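Ticket 1484
Subject: Tabletop set, order contents don't match the packing slip
Opened by: Paloma Brannigan
Opened: Friday, January 12, 2018
Status: Closed
Priority: Low

Original message

We ordered the Brirnik tabletop set from the Ukar web store for our break room. The slip lists a canister with lid, a mug and a fluted vessel in "stone." I have three questions before I put anything into use.

1. Color of the fluted vessel

The slip says stone and the store page showed a warm tan. Ours is light gray, matte, with narrow flutes running top to bottom. It stands flat on the table with no wobble. I need to know if this is the right color or a picking error.
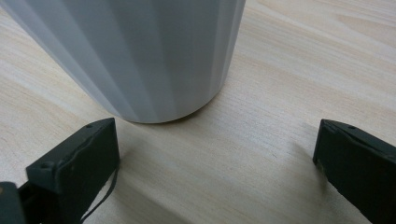 2. Mark inside the mug

The mug has a white handle and a metal interior. Your care sheet says to look for a stamp before using any cleaner and gives no location for it. I checked the handle and the outside first and found nothing I could read. The stamp is on the inside, on the flat bottom, and it reads 304. 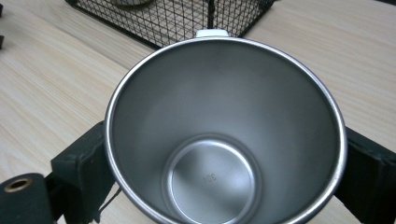 I would like to know if the Srivastava descaling powder on the care sheet is safe with that grade, and how long it can stay in. I have not used any yet.

3. Storage

The canister and the mug will share a black wire-mesh basket on the table. The canister goes in with its lid on. The mug stays out during the day — people want it handy — and goes in at night. 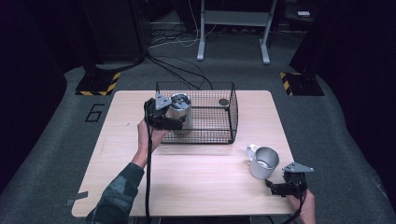
Canister at the basket, mug at the front of the table.

Is there any problem with storing metal pieces against the wire? I don't want scratches on the finish.

Reply from support

Stone was changed to light gray in May and the store page was not updated. Your piece is correct under item code 453. The powder is fine on 304. Leave it in for 32 minutes at most, then rinse twice. For the basket, put the Flillosia felt liner in the bottom, part 88, or use a folded dish towel.

Update from Paloma Brannigan

Thanks. Keeping the gray one. Using a dish towel for now — please send the price of part 88.

Update from support

Price sent by email. Store page correction passed to the web team. Closing.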